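Puesta en marcha de la celda Abera en el simulador Wondier
Sección 4. Colocar el brazo y comprobar la postura de partida

En esta sección la celda empieza a cobrar vida. Al terminarla tendrá el brazo fijado a la isla de cocina, la pinza abierta y una postura de partida guardada. ¡Todo sin salir del simulador!

Antes de empezar
Compruebe que el proyecto está en pausa y que el paquete de objetos Zinley aparece como cargado en la barra inferior.

4.1 Fijar la base
1. Abra la escena «Cocina con isla».
2. Arrastre el modelo del brazo hasta la encimera y suéltelo cerca del borde trasero derecho.
3. Pulse Anclar. La base queda unida a la piedra y deja de responder a las colisiones con ella.
4. Gire la base hasta que el eje frontal apunte al centro de la isla.

Nota: si cambia de encimera más adelante, repita el anclaje. El simulador conserva la posición, pero no la unión.

4.2 Llevar el brazo a la postura de partida
5. En el panel Haris, elija Postura > Cenital.
6. Ajuste la muñeca hasta que los dos dedos miren en vertical hacia la superficie.
7. Escriba 98 en el campo Apertura (%). No use 100: conviene dejar margen para el tope de la pinza.
8. Baje la velocidad a 40 y reproduzca el movimiento completo una vez.

Da gusto ver cómo el codo se pliega y la pinza baja sola hasta su sitio. Repítalo las veces que quiera, porque en simulación los motores no se cansan.
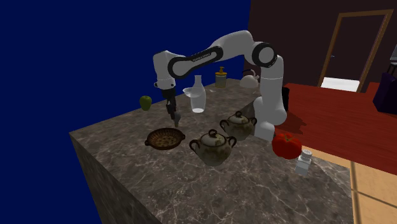
Con la postura ya ajustada, queda revisar el espacio libre. Los objetos altos y estrechos, como la botella de vidrio, son los que más problemas dan cuando la muñeca gira. Los tarros con tapa también merecen atención: el pomo suma altura y es fácil olvidarlo.

4.3 Revisar colisiones y guardar
9. Active Ver volúmenes de contacto.
10. Gire la muñeca a un lado y a otro. Si algún volumen se pone rojo, separe el objeto o suba la pinza.
11. Deje correr la física durante 1000 pasos y confirme que nada se desliza, sobre todo lo que esté junto a un borde.
12. Pulse Guardar como inicio.

Precaución: no mueva la base con la física activa. Los objetos cercanos pueden salir despedidos y tendrá que restaurar la escena.

Precaución: los objetos transparentes conservan su volumen de contacto aunque apenas se distingan – selecciónelos en la lista antes de dar por libre una zona.

Si el indicador de estabilidad marca 94 o más, pase a la sección 5, donde por fin cerraremos la pinza sobre un objeto. Con un valor inferior, vuelva al paso 9.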